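Imside Cable Handling Set: README and data card

Version: 3
Released: 2024-10-16
Maintainers: Levente Katona, Vinzenz Wyss
Contact: via the Trokesska issue tracker, label "imside"

Read the section on known faults before training on this set. A fault in gripper force reporting affects part of the recordings and was not found until after the first release. Version 3 adds a flag for it. Versions 1 and 2 should not be used.

Contents

The set holds 2719 episodes of two-arm teleoperated handling of wiring and a circuit board at the Istgate bench. Each episode has video from one fixed camera and from the wrist cameras, joint positions and commanded joint positions for both arms, gripper opening, commanded gripper opening, estimated grip force, and a text label for the task. Video and joint data share one clock. Grip force is logged by a separate process and is resampled to the joint data on export.

The normal working layout has the board on a white plastic enclosure, with one arm working on the leads and the other at the board.

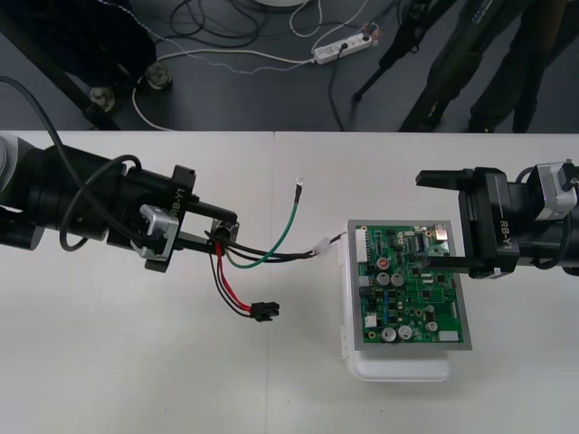

Fixed camera, Istgate bench. Left gripper on the wire bundle, right gripper at the board.

Tasks are grouped as follows:

- pick_lead: take hold of a bundle or single lead and lift it clear
- hold_board: keep the board still with one gripper
- route: bring leads to a given point without crossing the other arm
- place: set a connector down and release

No task in the set involves live wiring. The boards were isolated for all recordings.

Known faults

F1. Stale grip force

Under load, the force process could stop updating while still sending its last value. The receiver checked that messages were arriving but did not check that their contents had changed. When this happened while a gripper was closing, the controller read a force below the limit and went on closing. The result was over-gripping, in some cases until the opening limit was reached.

The fault was found when a lead was pulled out of its crimp during a pick_lead episode. Playback showed a constant force value for the whole of the closing motion. Vinzenz Wyss then searched the earlier recordings for the same pattern and found 80 affected episodes. These carry force_stale = true in the index file. They have been kept because the video and joint data are sound.

Fix: each force message now carries a counter. If the counter does not advance for 5 consecutive control cycles, the gripper holds position and the operator is alerted. Opening is still allowed in this state.

F2. Slip on cables with sleeving

Cables that change diameter along their length, such as those with a heat-shrink section, tend to slide in the jaws when gripped across the step. The force estimate drops for a moment and then recovers, and the gripper opening changes by a small amount. The controller does not treat this as a slip. Wear on the finger surfaces makes it worse. Panel connectors with several cables meeting at the bore are the hardest case, as the fingers have little room to take hold away from the step.
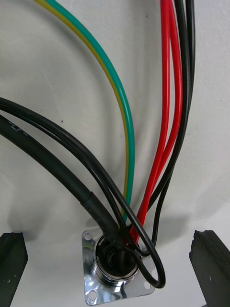
F3. Suspended connectors

A connector left hanging from its wires puts its weight on the plug at the board. It also swings when the arm touches any part of the bundle, and position labels taken during the swing are unreliable. Up to 3 seconds of data after first contact should be treated as unsettled. The export tool does not trim this by default; set trim_swing to do so.

Two recorded stops came from the same cause. The operator closed on the connector body, the jaws caught the wires as well, and the pull was carried through to the plug. The arm stopped on joint torque both times. The stop threshold had been set for free motion and was too high to protect the plug, though neither board was damaged.
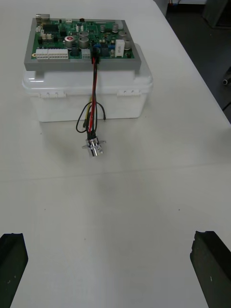

The threshold is now set per task. For pick_lead and route it is lower, and the operator has to confirm before the arm moves again after a stop. Levente Katona's test notes are in docs/thresholds.txt, including the settings that were tried and dropped. Some of those gave false stops on nearly every approach.

Safety notes for anyone repeating the recordings

Keep people outside the reach of both arms when the grippers are enabled. Test the stop button on each side before a session. Do not free a trapped lead by hand while the arm is powered: open the gripper from the console first, and if it does not respond, cut power and use the manual release.

Floor cables are to be kept clear of the operator's position.

Fields added in version 3

force_stale: true or false, per episode
force_counter: integer, per sample; empty in recordings made before the fix
stop_cause: none, torque, operator, force_hold
threshold_set: name of the threshold file in use

Open items

The slip in F2 has no fix. A detector based on gripper opening is being tried with the Szalai controller branch and is planned for November. Force values for the right gripper read slightly low after a cold start, and the offset has not been corrected in the data.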